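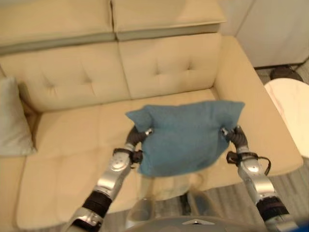 The blue one over the right-hand seat, with its paler cousin tucked in the far corner.

I have had the Plellis cushions for 3 months now, long enough to have sat on them, slept on them and spilt tea on one, so I feel ready to say something useful. Our sofa is a cream, button-backed thing with a slight shine to it, very comfortable but a bit of an ice rink where cushions are concerned. Put anything silky on it and by nine in the evening it's on the floor. My old ones lived down there, poor things.

I ordered 2 from the shop in Clamusside after a good deal of dithering over colours (the lady was very patient with me). The blue is stronger than I'd expected from the website and I love it, especially with the lamps on, when the whole sofa goes a sort of butter yellow. I'd worried it would look cold. It doesn't at all!

As for staying put, they're better than anything I've tried, though they do creep forward if you fidget. Plumping helps. I give mine a good shake in the morning and stand them back up against the tufted part, and they keep their shape until teatime or so. The filling is on the firm side, lovely behind the back, less lovely under the head for a nap. 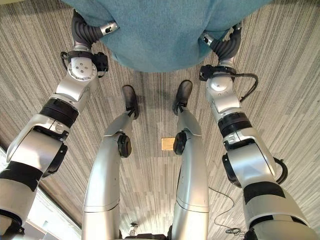
Styliani Panagiotou wrote to me after my first post to say hers had gone flat in the middle by May, and that an hour in the airing cupboard brought them back nicely. I haven't needed to try it yet but I've made a note. She also finds the zip stiff, and there I agree with her completely. Mine caught on the lining twice and I had to ease it along with a bit of candle wax.

Washing was painless. Cool wash, hung over the banister, covers back on the next day with no shrinking that I could see. They do pick up fluff from the carpet if you drop them, so keep a lint roller handy.

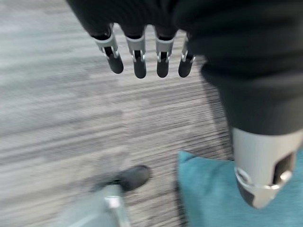
Would I buy them again?

Yes, and I probably will, for the armchair upstairs. I'd only ask Plellis for a smoother zip and a slightly softer filling.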